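About Us - Zikier, Pelusham

Hello, and welcome! Zikier is a small robotics workshop in Pelusham. We teach machines to pick things up. That sounds like a modest aim until you've watched a very expensive arm chase a tomato across a worktop, and then you start to see why we find it so absorbing. We work on household handling: fruit, vegetables, crockery, packets, all the soft and round and slippery things that people pick up without thinking.

We began in a single room over a bicycle shop and moved to our present unit on the Cullutport road when the room got too full. There are 14 of us now. Some came from engineering, some from catering, one from shoe repair (a brilliant background for this work, as anyone who has tried to glue a grip pad back on will tell you). We all take turns at the bench, and we all take turns at the washing up.

What we do

Most of our work starts with a person holding a gripper. We go into ordinary rooms, set out ordinary things on whatever surface is there, and record somebody picking them up and putting them down, again and again. Those recordings go towards teaching an arm to do the same job by itself. We love this part. You learn such a lot about an orange when you've lifted it all morning! The peel gives a little, then it doesn't, and there's a tiny moment in between where a good grip happens.

Our customers are mostly people who build kitchen and care equipment. The longest-running project is Dmytriv, a bench arm for kitchens where the staff have trouble with repeated lifting. Dmytriv is also the reason for the next part of this page, and we'd like you to read it before you read anything else about us.

The January fault

In January, Dmytriv dropped a plate, then closed on a piece of fruit and carried on closing. It was a long soak test, 300 lifts in a row with mixed fruit and crockery, and the first 240 had gone beautifully. Then one finger pad began to creep. The glue line had softened, the pad slid forward by a few millimetres, and the arm, which judged its grip partly by how far the fingers had travelled, decided it was holding nothing. So it squeezed harder. The plate went first and broke on the floor. On the next lift it had a satsuma, and it squeezed that until the motor reached its limit and stayed there.

The person at the bench pressed the stop button. The arm stopped moving, but the fingers stayed clamped, exactly as we had designed them to. We had always thought of a held object as the safe state (you don't want a pan coming down on somebody's foot). We hadn't thought enough about what else might be between the fingers. It took 43 seconds to get them open by hand, with a screwdriver, and all that time we were looking at a very flat satsuma and thinking about thumbs.

No one was hurt. There was broken china near somebody's shoes, though, and we had a machine that couldn't be opened quickly, so we treated it as seriously as an injury. We switched Dmytriv off that afternoon and told the customer the same day.

What we changed

Every gripper we build now has a release lever on the outside that opens the fingers without power and without tools. You can work it with a gloved hand. We tested it in thick gloves, thin gloves and washing-up gloves.

The pads are held mechanically as well as glued, and we pull on each one before a session starts. If it shifts at all, the session waits.

The arm no longer trusts finger travel alone. It compares travel with motor effort, and if the two disagree it stops and asks for a person. This made it slower and rather fussy to begin with. We've got used to the fussiness and would miss it.

Crockery and fruit tests are done low down over something soft wherever we can manage it, and people keep their free hand away from the fingers unless the task needs it there.

We also keep a fault book, on paper, by the kettle. Anyone can write in it, visitors included, and each entry gets read aloud on the morning after it's written. Some are tiny ("carrot rolled, arm sulked"). The satsuma fault had a tiny entry of its own the week before, as it happens: a pad that "looked a bit forward". We read that line, nodded and went on working. That is the bit we still talk about most, and new starters hear it on their first day.

Coming to see us

We're delighted to have visitors, and school groups are very welcome. You'll be given safety glasses and shown the release lever before you're shown anything clever. Closed shoes, please, and long hair tied back. You can have a go with a hand-held gripper if you like; most people are surprised by how tricky the round things are, and most people want a second turn.

If you use a machine of ours and something about it seems slightly off, please tell us while it's still only slightly off. Comments are open under this page and we read them all.
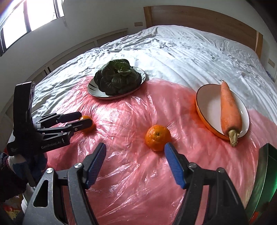 Pelusham Reader: Glad to see the lever, but is it on the older grippers too? We have one from before January and I can't find anything on the outside of it. I'd also want it painted a bright colour, because in a panic I'd be hunting all over for it.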